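How to clear out a catch-all box without buying another box

Every guide to this job seems to start with a shopping list. Dividers, labels, clear tubs with snap lids. I have tried most of them and I still had a catch-all box at the end, plus a stack of tubs. So this is the version with nothing to buy. It takes 60 minutes if you don't stop to read old birthday cards.

I'm assuming one box or deep drawer of mixed stuff. If you have five of them, do one and see whether you still want to do the others.

What you need

A clear stretch of table or floor
A trash bag
A bag for things that are leaving the house
A timer (a phone works, but put it face down)

Step 1. Empty it completely

Tip the whole thing out. The popular advice is to work from the top layer down so you don't get overwhelmed. In my experience that means you tidy the top layer and put it back on top of everything else. Bernice Frimpong, who used to share a house with me in Havstead, swears by the layer method, and her box was still full when she moved out.

Wipe out the inside while it's empty. It will need it.

Step 2. Pull out the bright things first

I was suspicious of color sorting, and I still think it looks better in magazines than it works in a house. Nobody goes looking for "something green." But as a first pass it does one useful job. Bright pieces catch your eye every time you look at the pile and slow you down, so get them out early. Pick up one, decide on it, put it down in the right place, then pick up the next. If it's soft or bendy, don't stop to fold or flatten it yet.

Pink is where I start. It stands out against nearly anything dark, and it only takes a pinch to get hold of a piece.

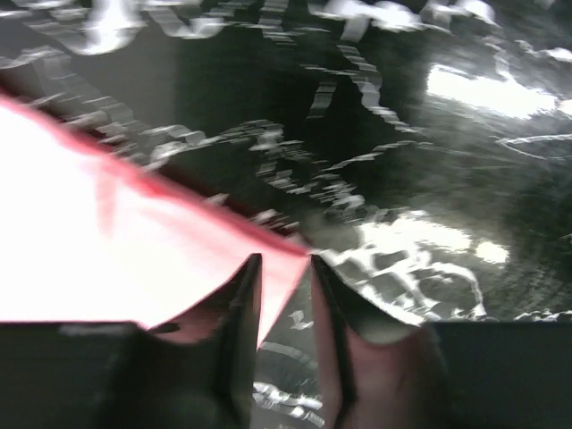 Step 3. Make 2 piles

Keep and go. You will be told to make a "maybe" pile. A maybe pile is a catch-all box that hasn't been put in a box yet. If you can't decide, ask when you last used the thing. If you can't remember, it goes.

I don't hold with asking whether an object makes you happy. My spare fuses don't make me happy and I'm keeping them.

Step 4. Send things home

Most of the keep pile already has a proper place somewhere else. Batteries go with batteries, pens go with pens. Walk them there now, before the timer runs out. What's left is the real contents of the box, and it should be a lot less than you tipped out.

Step 5. Put back what's left

Heavy things at the bottom, flat things on their edges along one side. Fold anything soft now. Leave some empty space, even if it looks wasteful.

Does it last?

Partly. Mine stayed decent until June, and then the odd screws crept back in. Lewis Imrie tried it on a kitchen drawer and wrote to say it filled up again in 2 weeks, so take my optimism with some caution. A second round is quicker, though, and you can skip wiping the box if you did it properly the first time.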